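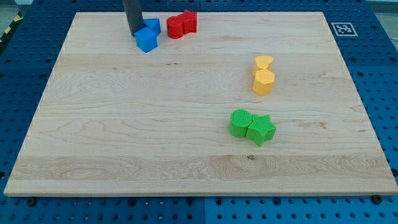

Blue, red and yellow blocks on a pale maple board, with the heart among the yellows.

Sorting by colour is the first game most families try with a set of shape blocks, and at Gindside it is still the one that gets played most. The toy library there lends out 300 sets a year, and the plain ones go quickest.

The blocks are small enough for a child's hand and simple in outline. A cube is easy. A short cylinder gives no trouble either. The star takes longer, as children like to run a thumb round the points before they put it down with the other reds.

Texture matters more than parents expect. Fine lines on the sides of the red blocks give fingers something to hold, and a matt finish doesn't glare under a kitchen light.

The board is worth some thought too. Maple is pale, so strong colours show up well on it, and a small knot or a dark fleck in the grain does no harm. Gindside buys its boards from Grarell, a joinery that has cut them to the same pattern since October 2009. They are thick – heavy for a toddler to shift – and need only a wipe with a damp cloth.

Start with two blocks of each colour. Leave gaps between the groups, then hand over one more block and wait. Shape can come later, once colour is settled.

Loans run for 9 weeks.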